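7. Running the hand-held gripper at an open day

This section covers the demonstration table at a visitor day: setting up the Bravach gripper, showing it, letting people try it and packing it away. It assumes you have read section 5 (Charging and pairing) and have recorded at least one full session of your own. If you haven't, do that first. Visitors spot a presenter who is learning on the job, and they ask harder questions.

The brochure version of this demonstration runs for twenty minutes and ends with applause. We have followed it to the letter at the Bitetley site and would not do so again. The steps below are shorter, promise less and leave room for the thing to go wrong.

7.1 Before the doors open

1. Choose a table that doesn't rock. Push down on each corner in turn. A folding table will do for leaflets but should not be used for the gripper.

2. Clear the top completely. Leaflets, cups and name badges go elsewhere.

3. Wipe the table and let it dry. Crumbs and grit get into the pad faces and are tedious to pick out.

4. Check the light. Lamps straight overhead on a varnished surface can leave a bright patch in the middle of the picture, just where the pads meet. Move the table if the patch hides small objects on the screen. Turning up the brightness setting makes it worse, whatever the on-screen tip says.

5. Set the stop block on the handle to 85. This is the opening in millimetres between the pads at full spread. The scale is printed in pale grey and hard to read, so use a torch.

6. Start the Finis recorder and wait for the steady tone. Do not trust the green mark on the screen by itself. It comes up before the recorder has found the gripper.

7. Hold the gripper over the bare table and look at the live picture. Both pads should show, with a clear gap between them.

Note: The start-up guide claims that step 6 takes "moments". Allow longer on a crowded wireless network, and have something to say in the meantime.

7.2 Checking the pads and joints

Do this by eye and by hand before every demonstration, and again after lunch. The makers call the joints maintenance-free. We check them anyway, having had one go stiff in front of a school party.

1. Open the jaws fully with the gripper held over the table, handle towards you.

2. Look at the two pads. They should lean in towards each other at their far ends by a similar amount. If one is plainly straighter than the other, the joint behind it has slipped. Go to section 9.2.

3. Look at the bushing at the top of each arm. The metal rim should sit snugly in the black plastic all the way round.

4. Run a fingernail along the edge of each pad. Replace any pad with a lifted edge.

5. Close the jaws slowly on a folded sheet of paper and pull. The paper should drag evenly across its width.
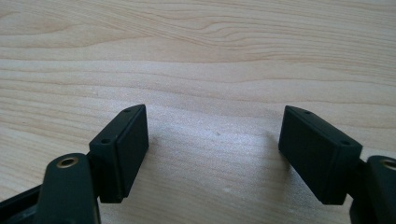 Fig. 7-1. Jaws open over a clear table, pads angled inwards.

If the paper drags on one side only, loosen the pad, seat it again and repeat the test. Do this no more than 3 times. A pad that still pulls unevenly is worn or bent and won't be cured by more fiddling, though the fault-finding chart would have you go round the loop for ever.

CAUTION: Keep fingers out of the space between each arm and its pad when the trigger is released. The spring is not strong enough to break skin, but it pinches, and the pinch is worse for small hands.

CAUTION: Do not oil the bushings. Oil creeps on to the pads and then on to everything they touch.

7.3 Giving the demonstration

The plan here takes eight minutes. Visitors stand on the far side of the table with the screen turned towards them.

1. Say what the gripper is for. A wording that has served us: "A person does a job with this in their hand. The recorder keeps the picture and the movement. Later, the recordings are used to teach a robot arm to try the same job." Stop there and take questions if there are any.

2. Pick up the sponge, hold it for a breath and put it down again. Start with the sponge every time. It forgives a poor grip.

3. Pick up the wooden peg and stand it in the cup.

4. Hand the peg to a visitor and ask them to place it anywhere on the table. Pick it up from there. People believe this far more readily than a peg you have placed yourself, and they are right to.

5. Play the recording back on the screen. If it fails to load within a short wait, leave it and carry on. Do not restart the recorder with people watching.

6. Say plainly what has not been shown. No robot has learnt anything during the demonstration. A person moved the gripper and a machine wrote it down.

Note: Step 6 is missing from the script supplied with the kit. Keep it in. Without it, a fair number of visitors go home believing that the robot learnt to stand a peg in a cup as they watched, and some of them will write to you about it.

7.4 Letting visitors try

1. One person at a time. The next in line waits behind the tape.

2. Fit the wrist strap before handing the gripper over. It weighs 800 grams, and most of that sits forward of the hand, so it tips down when first held.

3. Show the trigger, then let go. Guiding somebody's hand makes them worse at it.

4. Offer the sponge, then the peg. Leave the coin in the box unless you are asked for it. The pads cannot reliably lift a coin from a flat table, and the sticker on the kit showing them doing so should be taken with a pinch of salt.

5. Take the gripper back by the handle. Never let it be passed by the arms.

CAUTION: Visitors' goes are recorded unless you switch to Practice. Switch to Practice. The label reads "Guest" on older units, and the setting is forgotten whenever the battery is changed.

Children may try if they can close the trigger with one hand. Lay a folded towel on the near edge of the table for them to rest an elbow on.

7.5 Questions you will be asked

How many recordings does it take to teach one job? The supplier's leaflet says 300. Treat this as the best case: one table, one light, one peg. Our own peg task needed over twice as many before we would let anyone see it, and it went off again when the table was changed. Give visitors both answers.

Will it do the washing-up? Not from anything in this kit.

Why not use a real robot for the demonstration? The Sotiropoulos arm can be shown only behind its guard, with a trained operator, under the rules in section 11. It is also slow, and a slow arm behind a screen holds a crowd for one attempt at most. If your site insists on showing it, read section 11 in full and set aside the whole of Saturday morning for the guard.

Is it watching me? The camera faces the pads and the table. It can pick up hands, sleeves and anything laid within its view, including phones and letters. Say so, and ask people to keep these off the table.

7.6 If something goes wrong

Picture freezes, gripper still moves: carry on without the screen. Pair again in the break.

Jaws close but do not spring back: stop. Put the gripper down with the jaws clear of the edge and use the spare. Do not pull the pads apart by hand.

Steady tone stops: the recorder has lost the gripper. Anything done since the tone stopped is gone. The screen may go on showing a recording time, and that time is wrong.

Pads squeak on the peg: wipe both with a dry cloth. The wipes in the kit leave a film and are best kept for the table.

Battery shows half: change it now. The last half goes a good deal faster than the first.

7.7 Packing away

1. Stop the recorder and wait for the double tone before switching off.

2. Close the jaws on the foam strip. Stored open, the spring weakens.

3. Wipe the pads with a dry cloth and check their edges again.

4. Delete any visitor recordings made by mistake. Look in the Unsorted folder as well as in Today.

5. Write down what failed, on paper, before you leave. Use the sheet at the back of this guide. The feedback form in the software sends only if every box is filled in, and one of the boxes asks for a star rating.

Return the kit to the store with the gripper uppermost and the charger in the side pocket. For charging overnight, see section 5.4.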